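Date: 29 December 2019
Subject: Re: [pluvoreck-users] Garment demos, how many before training?
List: pluvoreck-users

On the Pluvoreck list, a member at Clollavell wrote:

> We are starting on folding and plan to record 3,000 hand-held
> demos in January. Is that too many for one garment? Also, do
> you start with the garment flat, or just dropped on the table?
> Our teleop runs all started flat and the policy is lost as
> soon as there is a wrinkle.

Dropped on the table. We had the same trouble with flat starts at Renaud. We now crumple the garment before every demo and record from there with the hand-held gripper, fingers open.

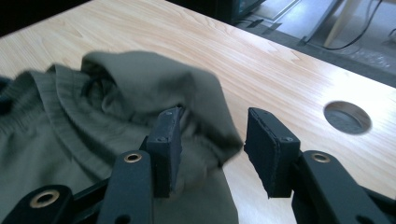 On the number, we have 924 demos kept so far, from 7 operators. I would train once at that size before recording more. Our first run showed that most failures were bad grasps near the ribbed parts, and more of the same demos would not have fixed that. We changed the instructions to the operators instead. They now pause with the fingers open over the fold they want, then close, then lift. Before that people went in fast and the wrist view was mostly blur.
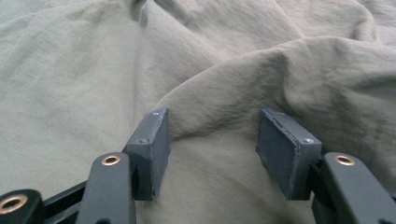
We still use teleop for the last step, squaring up the edges. It is slower, more than 3 times as long per demo for us, but the arm's own reach limits end up in the data. Keep the two sets in separate folders. The Skeltumer converter assumes one gripper width scale per folder and won't warn you if they differ.

One question back. Do you trim the start of each demo, before the hand has settled? We do it by eye and I would like to stop.

> Also, is anyone replaying demos on the arm before training?

Yes, a few from each operator. Check the timestamps first. Ours were off between the camera and the finger encoder until we restarted both together.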